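About Flidasance

Flidasance is a small refill shop and blending kitchen for loose dry goods. We sell spices, teas, seeds and pantry basics by weight, and we put up our own seasoning blends under the name Campos. People bring a jar, we fill it, and they pay for what goes in. If they don't have a jar we sell them one.

The shop began as a market stall with one folding table and a kitchen scale. We moved indoors when the stall got too heavy to load and unload, and took over the former hardware store next to the Bratis building. The front is the shop. The back is the blending kitchen, where we also hold our classes.

What we sell

There are 60 dry goods on the shelves at any time. The list changes with the season, but the basics stay put: peppercorns, cumin, mustard seed, paprika, sesame, black tea, oats, rice and beans. We buy in sacks and open one sack of each item at a time. The next one stays sealed in the storeroom until the first is finished.

Campos blends are made in the back kitchen in small lots. We make 4 of them: a table seasoning, a pickling mix, a bread topping and a dry rub. Recipes are printed on the shelf card with every ingredient listed, in order of weight. If you want one left out, ask and we'll mix a batch for you — the smallest we can do is one jar.

Jars and containers

Most of our customers use clear jars with screw tops. You can see what's inside and how much is left, which saves buying a second lot of something you already have. We don't mind what you bring as long as it's clean, dry and closes properly. Old jam jars are fine. So are tins, shakers and paper bags. Every container is weighed before filling, and the empty weight goes on a sticker so it doesn't have to be done again next time.

A clear jar is also easier to work with when there's only a little in it. With dark, grainy goods, even a thin layer at the bottom shows through the side.

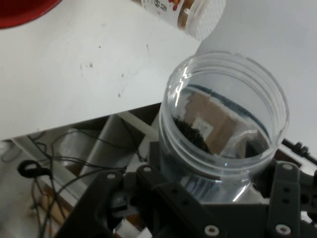 Can I bring a jar that still has some of the old contents in it?
We would like you to empty it first. Old and new stock keep differently, and the weight on the sticker is for an empty jar. Use up or pour out what's left at home, wash the jar, and let it dry overnight with the lid off.

The back kitchen

Blending is done by hand at a white table. We like a white top for this work because spilled grains show up and get wiped away before the next item comes out. Each ingredient is weighed separately and then added to the mixing bowl, largest quantity first. Strong spices such as clove and chili go in last.

Between blends the bowls and scoops are washed and dried completely. Damp is the main problem in a room like ours. A bowl that looks dry can still hold enough water under the rim to make a fine powder clump, so everything sits on the rack a while before it's used again.

Labels are filled in before the container is. It sounds backward, but two brown powders look much the same once they're in the shaker, and we learned that one early on.

Classes

We run a pantry class in the back kitchen, 3 times a year, for people who want to set up their shelves at home and keep them that way. It covers choosing containers, storing and labeling, and how to move dry goods from one vessel to another without losing half of them on the counter. Everyone practices with a bowl and a jar. Hold the jar low, close to the bowl, and tip it a little at a time. Seeds and coarse grains run faster than people expect. Powders stick and then drop all at once, so a shaker with a perforated lid is better for those.

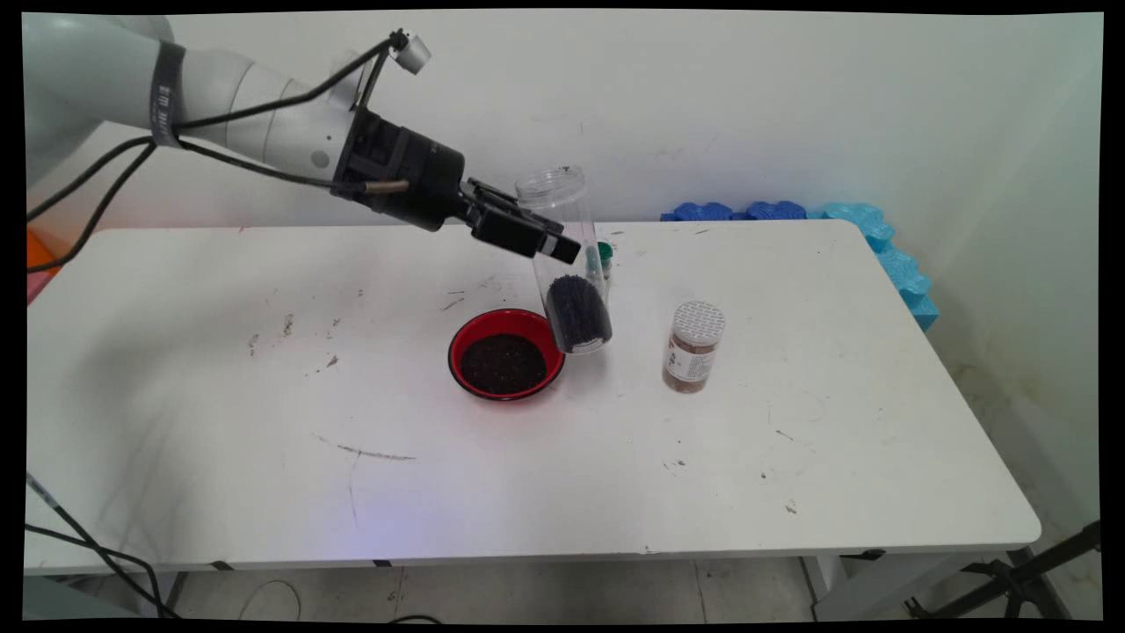
Wholesale and deliveries

We supply Campos blends to a few cafes and to the Dilex bakery, which uses the bread topping. Wholesale orders go out in returnable tubs. Send the tubs back clean and we'll credit the deposit on your next bill. New accounts can be set up at the counter or by phone, and we're glad to make up samples first.

Visiting us

The shop opens at 9 in the morning. Filling stops half an hour before closing so we can clean the scales and scoops, but you can still leave jars with us and pick them up the next day. Parking is behind the building, and the door on that side has no step. Class dates are posted on the board by the register.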